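Trernasance, thread. I spent a week there in November and took notes, mainly on walls, gradients and bus times. Posting them in order.

The town sits on the south-west corner of the island, on a limestone shelf above the harbour. There are two parts: the lower quarter along the quay, and the old town behind the walls. Most of the hotels are in neither, but out along the Stallen road.

Walls first. The circuit is nearly complete. Lower courses are large squared blocks, upper courses smaller and more mixed. The seaward side was rebuilt at least twice and you can follow the joint with your eye from the quay.

You can walk 205 metres of the parapet. The rest is closed or has houses built against it. Entry is by the north gate, up 66 steps, no handrail on the inner side. Not suitable for prams.

The old town has one through street and a lot of dead ends. Paper maps from the tourist office show two alleys as connected that are now gated. The upper one is the Magaña passage. Go round by the cistern.

The cistern is the best thing inside the walls. Vaulted, three bays, open in the mornings only. Bring a coat, as it is a good deal colder than the street.
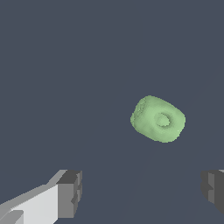

Pale green on slate grey. Render.

Population of the old town is roughly 2,000 in winter. Two bakeries, one chemist, a post office with short hours. The food market is down in the lower quarter and starts packing up at noon.

Buses. The 60 runs from the harbour to Stallen and back, and stops outside the north gate on the way out only. Coming back you get off at the quay and walk up. The timetable at the gate was last summer's. The one at the harbour was current.

Stallen itself is a beach, a row of hotels and a headland path. The path is well marked as far as the watchtower – after that it is painted dots on rock, and the dots are faded. Allow an afternoon and turn back at the tower if the wind is up.

The Fikari ferry leaves from the east mole, not the main quay. Foot passengers board by the stern ramp. Tickets are sold from a hatch that opens half an hour before sailing, cash or card. In a strong southerly it does not run, and the notice goes up on the hatch and nowhere else.

Where to stay: the lower quarter if you have luggage, the old town if you don't. Taxis stop at the gate. The streets inside are cobbled and steep, and wheeled cases do badly on them.

Correction to the post on the cistern: it also opens late afternoon, but only in summer. The board by the door has both sets of hours, the winter ones in smaller type.

Fikari gets its own thread once I have typed up the notes.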